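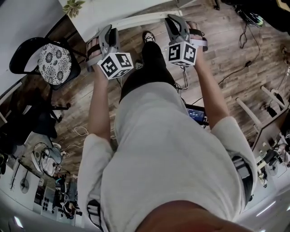

ok, two weeks with the Pratum handheld kit from Bronora. people keep asking so here's the whole thing in one thread, typing fast between takes

what you get: pair of gray plastic grippers, marker cubes already mounted, hand straps, cables, head camera, one year of their upload software. $1,187 for the pair. they don't sell singles, I asked

pitch is you collect arm training data with no arm. put them on, do the task, software works out where your hands went. that part works. better than I expected for the price

setup: manual says 40 minutes. took me most of an afternoon first time. the calibration step wants you to hold both cubes in view and go slow and if you go too slow it times out. fun

second time was quick. after that I stopped thinking about it

grip feel is good. handle's a decent size, the strap over the knuckles means you can relax your hand a bit without dropping the thing. jaws are curved and hold a mug handle fine. a flat plate, not so much. coins forget it

weight. not heavy for five minutes. very heavy for an hour. my forearms were done by the end of day one and I'm not exactly out of shape

cables are my main complaint. one hanging off the gripper and you WILL step on it. I ended up clipping mine to my sleeve with a binder clip, helps some. Bronora if you're reading, wireless pls

marker cubes: big and white and kind of ugly but tracking almost never drops as long as the head camera can see them. reach behind something and it's gone though. you learn to keep your elbows in

also they scuff. one corner of mine is already gray from banging into a shelf. spare set is $40 which seems like a lot for printed squares on a box

software. uploader's fine. the review screen is slow, scrubbing thru a take feels like 2009. it flags bad takes for you automaticaly and it's mostly right. tossed 2 of mine that looked ok to me, whatever

export is the good part. plain files, sane folder names, time stamps line up. I was loading takes in my own scripts the same night. this is why I'd pick it over the Herrero set

since ppl will ask: Herrero's grippers are lighter and the jaws are nicer. but you're locked in their cloud and export costs extra per hour. tried it last June, sent it back

numbers: on a good day I get 90 clean takes of a simple pick and place before I'm tired and sloppy. folding anything, way less. cloth is hard with two fingers per hand, not really the kit's fault

support: wrote them twice. first reply came next morning and fixed it (firmware). second one I got a link to the same page I'd already read. so, half marks

ordered mine thru Wanham, box showed up a day early, one strap buckle was stiff, otherwise fine. they do 30 day returns if your on the fence

who's it for: small lab, or one person with a spare room and some patience. if you've got a budget and a real arm sitting there already, maybe just teleop

would I buy again? yeah. would wait for the wireless version if there's one coming. no idea if there is, don't ask me

bought with my own money btw, no code no link. back to it, replies later

oh and charge the head camera overnight. it says full at like 80%. it lies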